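Robots at work: who does what?

Lots of jobs have a boring part. At Plumside, where people pack mixed boxes for shops, the boring part is picking up small things. All day! One person used to handle 400 in a shift. Sore wrists, sore back.

So now a robot is learning to do some of it. Pouches, bags, puzzles. Hard stuff for robot fingers, becuase every thing is a different shape.

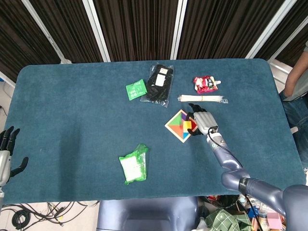 Robot hand over a puzzle board. See the yellow square by its fingertips?

Do people lose their jobs? Fair question. At Plumside 17 packers switched to new work, like checking boxes and fixing mix-ups. Some like it. Some miss the old way, more chatting.

Ragnvald Vik packed for years. Now he teaches robots on Tuesday mornings. "Its slow," he says. "I'm still faster."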